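Ginwood recalls gripper software after arm declines to let go

Update affects two-armed Jada benches running the August release

May 3, 2024

Ginwood is asking owners of its Jada two-armed handling bench to stop using the handover routine until they have installed a software fix. The fault concerns the moment when one arm passes an item to the other, a job people tend to master before they can talk and which has taken us rather longer.
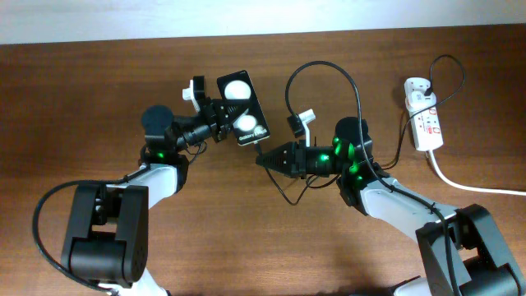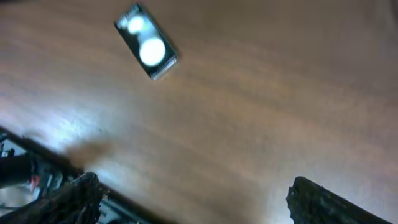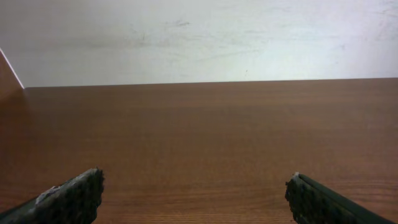
Two-armed handling work on a wooden tabletop. First picture: the left gripper holds a black Galaxy box, with the right gripper close by. Second and third pictures: views past a pair of open gripper fingers.

The affected software can record a handover as finished while the first gripper is still closed. The second arm, believing itself to be in charge, then pulls. The first arm reads this as slipping and tightens its hold. Neither arm gives way, and the item in the middle gets the worst of it.

We have received 41 reports of the fault from a total of 3000 benches in use. In 17 of those the item was crushed or torn. In 5 cases a fingertip came off its mount and left the bench at some speed. There have been no injuries, but one customer has sent us a fingertip by post, with a note we will not be quoting.

The trouble was first passed to us by Panganiban, the packing firm, which noticed that its small cartons were arriving at the end of the line in a shape not known to the carton trade. Our first reply suggested that the cartons were too soft. They were not, and we have apologised to Panganiban and to the cartons' supplier.

What owners should do

Stop the handover routine from the main menu. Work that uses one arm at a time is not affected and may carry on.

If the arms are already locked together, press the stop button and cut the power at the wall before reaching in. Do not try to pull the item free by hand. The arms are stronger than you are and do not get bored.

Install the fix, named Tristus, and run the handover test with an empty cardboard box before going back to normal stock. Check the fingertips on both grippers and replace any that move when pushed.

Tristus makes the second arm wait until the first has reported its fingers open. This adds a short pause to each handover. Some customers in our trial found the pause awkward to watch, and we accept that it looks like two people at a door.

The fix is free, as are replacement fingertips for any bench that has lost one. Claims for damaged goods should be sent to the Ginwood service desk with the bench's serial number and, where possible, what is left of the item.

Ends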